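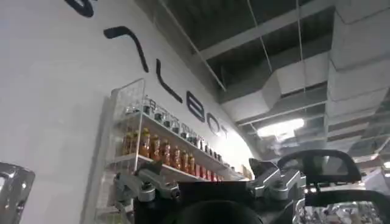
Raíssa Guerra replied:
Clear acrylic every time for me! Wood looks lovely for a month, then you get an oily ring under each bottle and it never comes out. Acrylic you just wipe, and the labels show from both sides.

k_makhubela wrote:
Agree on the wiping, but it scratches if you so much as look at it with a paper towel. Microfibre and a drop of washing-up liquid, please. Ours at Droltwood still looks new after 5 years - well, almost new.

rostislav_u wrote:
Not convinced. Amber bottles look gorgeous against a white wall, but clear shelves vanish and people knock into the ends. I'd put a dark strip along the front edge.

Raíssa Guerra replied:
Noooo, not the strip! The golden stuff glowing on the lower shelf is half the fun. Small bottles up top, taller ones underneath, done.

rostislav_u wrote:
Small ones on top get nicked and toppled. We swapped ours over in May and I wouldn't go back.

gbarros88 wrote:
Loving this, thank you all! Going for 2 shelves, 800 mm long, no strip (sorry Rostislav). Does anyone know if wall plugs hold on a curved wall, or do I need spacers?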